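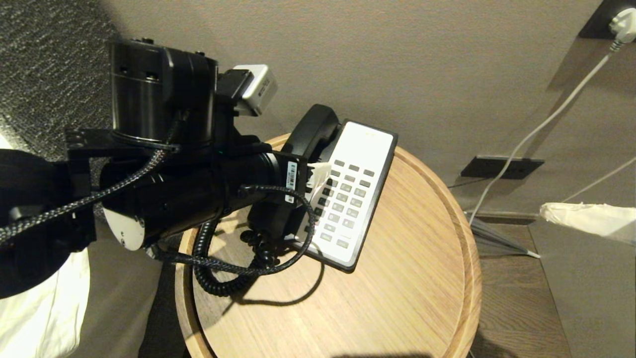 Keep the Phone by the Bed

I've been arguing about telephones since April, which is a strange thing for a grown woman to admit, but there you go. It started at breakfast at a small hotel called the Casau, where I'd stopped for two nights on my way to see my sister. The owner, Gearóid Duggan, was going from table to table with the coffee and asking everybody the same question: would you miss the phone in your room if it was gone?

Most people laughed. The man next to me said he hadn't noticed there was one. I said yes, I'd miss it, and I said it louder than I meant to, and then I had to spend the rest of my eggs explaining myself. I don't think I did it very well, so I'm trying again.

I love a desk phone. I love the kind you get in hotels best of all, the flat rectangular sort with a white face and little gray keys, more keys than anyone could need for calling the front desk. I love that it sits on its own small round table like it pays rent. You come in with your bags, you can't find the light switch, you don't know which way the shower turns, and there's this one object in the room that you already know how to use. Pick it up, press a button, somebody talks to you.

Gearóid's side of it is money, and I don't want to be unfair to him. He has 42 rooms and an old switchboard system that was quoted at $1,670 for repairs, and that was before anybody looked at the wiring on the top floor. A company called Trosen wants to sell him a messaging service where you scan a square on the door and type what you want. Towels! Late checkout! An extra pillow! He showed it to me on his own cell phone, and it worked fine, and I hated it.

Why? Well, partly I'm stubborn. But think about when you really need help in a hotel room. It's 3 in the morning and your stomach has turned on you, or the heater is making a noise like a bag of forks. Your cell is at four percent, or it's charging in the bathroom because that's where the only free outlet was. You don't want to scan anything. You don't want to make an account, or pick a topic from a menu, or be told your message matters. You want to reach out an arm and grab something solid.

And I do mean grab. A handset is shaped for a hand and a head, and I can't say that for anything else I own that makes calls. You can wedge it against your shoulder while you write down a confirmation number. You can hang it up with some feeling, too (try doing that with a touch screen). My friend Ezequiel Serrano worked the night desk at a place called the Bañuelos for years, and he says he could tell what kind of night a guest was having from how the receiver came off the cradle, before they'd said a word. A fumble and a clunk meant he'd woken them up somehow, or they'd woken themselves. He misses that part of the job, though he doesn't miss the people who called down to ask what time breakfast was when the card was right there on the desk.

Okay, the cord. People always bring up the cord. Yes, it tangles.

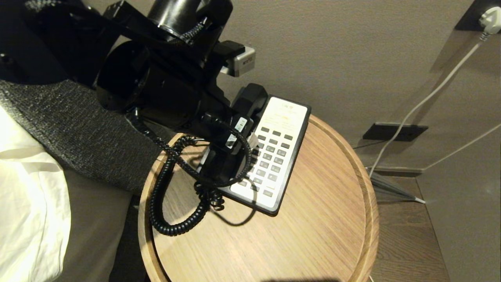 It tangles no matter what you do, and every family I've ever known has had one person who couldn't walk past a knotted phone cord without picking up the handset and letting it dangle and spin itself out. In my house that was me. I found it very soothing and I'd do it for pay. A curly cord will also take over a small table if you let it, and I'll grant that it's ugly next to a nice lamp and a piece of light wood. But the cord is the reason the handset is still there when you want it! I've lost cordless phones in laundry, in couch cushions, once in the refrigerator door next to the mustard. A cord keeps a phone home.

Where I will give ground is on all those buttons. I don't know who decided a guest needs so many. I once stayed in a room where I pressed the key for the front desk and got a very nice person in the kitchen, who'd clearly been through this before and transferred me without a sigh. If I ran things there'd be the numbers, one big key for the desk, and maybe one for wake-up calls. I would fight for wake-up calls. An alarm can be swatted, and I've swatted plenty, but a real person saying "good morning, it's five thirty" gets me upright every time, mostly out of embarrassment.

I'd also move the phone. So many rooms have it across by the window on a desk, as if guests were all going to sit down and do business. Put it by the bed. Leave enough table around it for a glass of water and a pair of glasses, and turn it so the handset is on the side you'd reach from. I've rearranged more than one hotel nightstand in my life and I always put it back before checkout, mostly.

My sister, when I finally got to her place and told her all this, said I was just being sentimental, and that the same people who cry over desk phones haven't had a landline at home in years. She's right about that. I gave mine up and I've regretted it in small ways ever since, usually during storms. But a home and a hotel room are different. At home I know where the breaker box is and which neighbor is up late. In a hotel I know nothing and no one, and the phone is my whole list of contacts.

I wrote to Gearóid when I got back and told him most of this, in fewer words. He wrote back that he'd had 156 comment cards filled in and would I please stop counting as more than one of them. He's leaning toward keeping the phones on the lower two floors and trying the Trosen thing upstairs.

I've already asked for a room on the second floor.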